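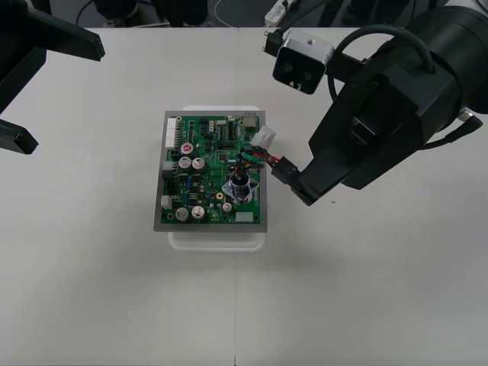
Minutes of the Connector Insertion Working Meeting
Held in the Presley lab, with the Skosthorpe group on the line

The meeting opened a little behind time while the sound was sorted out, and our thanks go to the Skosthorpe side for their patience. The October minutes were read and accepted with one small fix (the Kettunen baseline is the older of the two policies, and we had it the wrong way round).

1. Data collection

The Mirkalico set now stands at 700 teleoperated demonstrations on the circuit board task, which everyone was very pleased to hear! The operators were warmly thanked, as the wired plug is fiddly work and the sessions have been long. It was agreed that episodes with a pause of up to 10 seconds stay in the set, and anything longer is marked for a second look before training.

2. Results so far

The method was gone over again for those who missed last time. The policy predicts a short run of arm motions from the head and wrist cameras, and a small added head guesses how well the plug is lined up with its socket. When that guess is low, the arm backs off and comes in again. Over 25 trials per method, the Kettunen baseline seated the plug in 10 and ours did so in 19. There was a good, friendly discussion of the six misses. Most came from the wires tugging the plug to one side after the grasp, and we all felt this deserves its own paragraph in the write-up, even if it makes that section run over.

3. Two-arm work
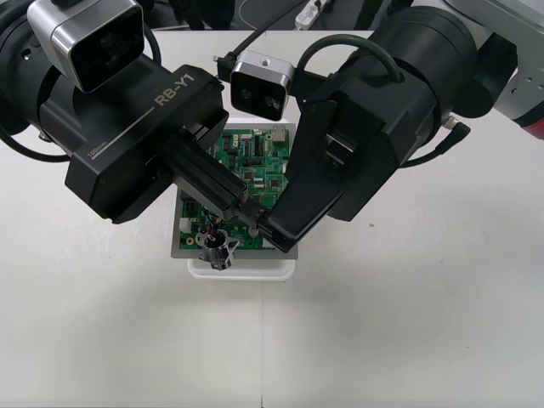 Skosthorpe, 22nd December

Note received from the Skosthorpe group and added here at the meeting's request: we have read through the two-arm plan and like it very much. Our one worry is the fingertips meeting so close together over the board, and we would be glad to see a minimum gap written into the controller before the next round of trials. We can lend a hand with that.

The meeting was happy to take up the offer. Whether the left arm should steady the wires or the board itself was talked over at some length and left open, with both to be tried.

4. Actions

Presley to send the trial logs to Skosthorpe, with the misses labeled.
Skosthorpe to draft the gap limit and share it for comments.
Both groups to read the method section and send changes in one file, please, so that we don't end up with several versions again.

Next meeting to be set by email.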